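Unit 6 — Electrical Tape: Handling, Color Marking and Bench Storage
Wiring Practice I, course handout
Instructor: Philomena Abugri
Revised 18 February 2018

6.1 Scope

This unit covers vinyl electrical tape as used on the training benches. Rubber splicing tape, glass cloth tape and heat-shrink tubing are treated in Unit 7. Read section 6.3 before the bench exercise. The Pavar wiring boards are used from Unit 8 onward and are not needed here.

6.2 Construction

Vinyl electrical tape consists of a plasticized PVC film with a pressure-sensitive adhesive on one side. The film stretches and partly recovers, which lets it conform to an uneven surface such as a splice. Most general-purpose tape is sold on a cardboard or plastic core. The core keeps the roll circular in storage; a crushed core makes the tape unwind unevenly and produces edge wrinkles in the wrap.

Voltage and temperature ratings are printed on the packaging or inside the core and apply to tape applied as the manufacturer directs. A rating of 1,000 V does not make a single loose layer safe at 1,000 V.

6.3 Wrapping

Clean and dry the conductor insulation. Start one tape width back from the splice, on sound insulation. Wrap with a half overlap, so that each turn covers half of the one before it; a single pass then gives two layers. Keep the tension even and moderate. Apply the last turn without tension — a stretched end will pull back and lift (flagging). Cut the end with a blade or scissors. Tearing by hand stretches the film.

6.4 Color marking

Colored tape is used to identify conductors and, in this shop, to mark tools by bench. The two systems are separate. Conductor colors follow the code in force at the site and must be looked up for each job. Bench colors are local:

Femside benches: yellow, blue
Owusu benches: white, teal
Arano benches: orange-red
Instructor's bench: black

For conductor marking, apply at least two full turns at each termination, clear of the stripped end. Do not cover printed text on the jacket.

6.5 Bench storage

Rolls are laid flat, core upward, or threaded on a dowel. A roll stood on its edge tends to pick up grit on the exposed adhesive and may roll off the bench. Trays are for rolls and small hand tools only. Keep tape out of direct sun and away from solvents. Fold under a short tab at the free end before putting a roll away. 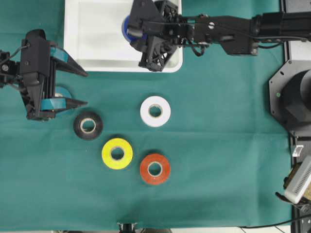 Can two colors of tape be used on the same splice?
Insulate the splice fully in one color first, then add the second color as a marking band on top. The band does not count as an insulating layer.

6.6 Preparation for the next session

Bring one marked offcut of two-conductor cable with a taped splice, half overlap, two passes. Write your bench name on the label. Splices with a lifted end will be returned for rewrapping.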